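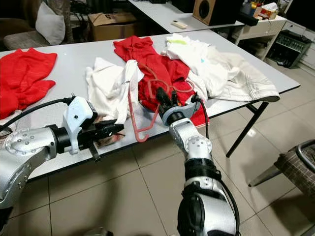 Laundry on the folding table, red garment in the middle.

Ogola Street Chapel: Your Questions

Last updated 31/05/2023

I answer the church email and most of the phone messages, so I get asked the same things a lot (I don't mind, really!). I've put the answers in one place. If yours isn't in here, write to the office and I'll get back to you, usually the same evening.

What time is the Sunday service?

It starts at 10 and lets out a little after 11, depending on the sermon and on how many verses we sing. Coffee comes after, in the room behind the sanctuary. In the summer we carry the coffee out to the side lawn if the weather's decent.

Do I have to be a member to come?

No! I came for two years before I joined, and I sat in the same back pew the whole time. You won't be asked to stand up and introduce yourself. Somebody will probably say hello at the door, and if you'd like to slip past them, that's fine too.

What should I wear?

Whatever you've got on. You'll see a few ties and plenty of jeans. I wear a sweater nearly all year because the heat in the sanctuary has a mind of its own.

Where do I park?

The lot on Stonel Avenue is ours, and it fills up early. After that, people park along Bruvmont Road, where it's free on Sundays. Please leave the spaces by the ramp for people who need them. The ramp door is unlocked whenever there's a service, and it's the easiest way in with a stroller as well.

Are kids welcome in the service?

Yes, noise and all. There's a basket of picture books by the side door and children's class leaves after the second hymn. It's for ages 4 and up. Younger ones stay with their grownups, or you can take them to the nursery at the end of the hall, where you're welcome to stay with them. The sermon comes through a speaker in there, though I can't promise you'll hear much of it.

Who can take communion?

Anyone who wants to. We have it on the first Sunday of the month. It's grape juice, and there's a gluten-free plate on the left side, just ask for it when you come up. If you'd rather stay in your seat, stay in your seat. Plenty of people do.

How do I become a member?

There's a class that begins each September and meets on four evenings. You read a short booklet, talk over what we believe and how the church is run, and have a chat with the pastor. Then you're received during a regular service, which takes a few minutes and involves cake. I was nervous about mine and all I had to say was "I do" and "thank you."

If you're moving over from another congregation, send me its name and I'll write for your transfer letter. Old churches can be slow to answer, so give it some time.

Can my baby be baptized here?

Yes, and so can you, if it never happened when you were small. The pastor likes to meet with families beforehand, so please don't book the restaurant before you've talked! Godparents don't have to belong to our church.

Can we get married at the chapel?

Probably! One of you should have some connection here, but it can be a loose one. The sanctuary holds 166 people with the balcony open. We don't do weddings during Holy Week, and real candles have to be in glass holders (the carpet by the pulpit has suffered enough). Ask me for the fee sheet, it changes now and then and I'd hate to leave an old number on this page.

Do you help with funerals for people who weren't members?

We do. Call the office and leave a message marked urgent, and the pastor will call you back. You don't need to have picked hymns or readings or anything else before you call.

Can my group use a room?

The downstairs hall and the small classroom can both be borrowed on weekday evenings. We've had choirs, a quilting circle, a tax help night and a very loud recorder ensemble. Fill in the room form and tell me how you'd like the chairs. Anyone under 18 has to have an adult in the building with them, and please wipe down the kitchen counters when you're done.

How old is the church?

The congregation started out in rented space above the old Zamex shoe store, long before my time. The piano from those days is still in the hall. It's missing a key way down at the low end, and the tuner has given up asking about it. The early minute books are in the office cupboard, and you can come read them if you make a time with me. They're mostly about coal and roof repairs, but I love them. If you're tracing your family, the baptism register is a better bet, and I can copy a page for you.

Where does the offering go?

Most of it pays for salaries and the building. A share goes to missions, and the loose change goes to the food pantry. The full budget is printed every year for the annual meeting, and spare copies are on the table in the entryway. As a visitor you can just pass the plate along.

Can I get the sermons online?

Audio only, and usually by the middle of the week. I post them myself, so if one is missing, nudge me. I also keep CDs for people who'd like them mailed.

I left something behind. Where is it?

Check the lost and found box under the coat rack first. Umbrellas, reading glasses and single gloves mostly. If it was a casserole dish, look on the shelf over the kitchen sink, and please put your name on the bottom next time!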